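Drodside > Shop floor > Talks and handouts

Thursday, December 29, 2022
By Yurii Karpenko

Speaker notes: What the arm did to our packing room

Opening (keep it short, they'll still be getting coffee)

Hi everybody, I'm Yurii, I run second shift packing at Drodside. I'm not an engineer and I'm not selling anything! I got asked to talk because my crew has been living with a robot arm since February, and people from the Prarness plant keep calling me with the same questions. So I'm going to answer them all at once and save my phone battery.

How many in the room still pack by hand? (wait for hands)

What the job used to be

We pack small flat parts into cartons, 36 to a carton. Pick one up, look at both sides, lay it down, pick up the next. On a good night one person got through some 1000 parts, and on a bad night you went home and couldn't open a jar. I did it for years and I still rub my right thumb when I watch TV.

Tell the glove story here if they look awake. Skip it if we started late.

What the job is now

The arm does the picking. We do the looking, the sorting out and the teaching, and teaching is the part I didn't see coming. When a new part shows up, Sydorenko (our integrator, good people, slow with email) sets up a simulation first, and one of us sits with them and goes through the grips. It's a packer in that chair, every time. I fought for that and I'd fight for it again.

The sim is plain, by the way. Some of my folks expected a video game and were pretty let down. You get the gripper fingers, flat gray and blue-gray surfaces, white rectangles, and that's your lot.
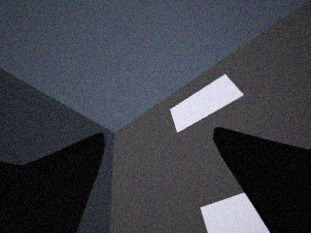 What the packers know that the arm didn't

Go slow here, this is my favorite bit.

Talk about corners. Any packer will tell you a part that sits close to a wall is a pain, you have to come at it from the open side and tip it up first. We all did that without thinking. Then a young guy from Sydorenko asked us to explain it and we sat there waving our hands around like idiots - it took us most of an afternoon to put it into words.

Those words ended up in a binder we call Jiltulitz (long story, it's the name of somebody's old boat). If you take one thing home, start a binder before the arm shows up. Write down what your people's hands do.

The hard stuff

Don't rush past this one. We had 2 people leave. One wanted out anyway, one didn't like the new work and told me so to my face. She said she missed having her own pace, and I get that. With the arm, the pace belongs to the arm, and you're the one who jumps up when it stops.

It's also quieter between people. We used to talk across the table all night. Now we're spread out, so I moved the break to one time for everybody and that helped some.

Pay: we got a new grade for the folks who do the teaching. Get it in writing before the install. We got ours after and it was a lousy couple of months.

Questions I always get

Is it faster? On the easy parts, yes. On the shiny bags, no, we still do those by hand.

Do your hands hurt less? Mine do. My back's about the same, too much standing and watching. Ask for stools.

Would you go back? (pause) I wouldn't. Ask my crew too though, a few of them are sitting in the third row and they'll give you a different answer.

Binder's on the side table, please leave it there when you're done, it's the only copy.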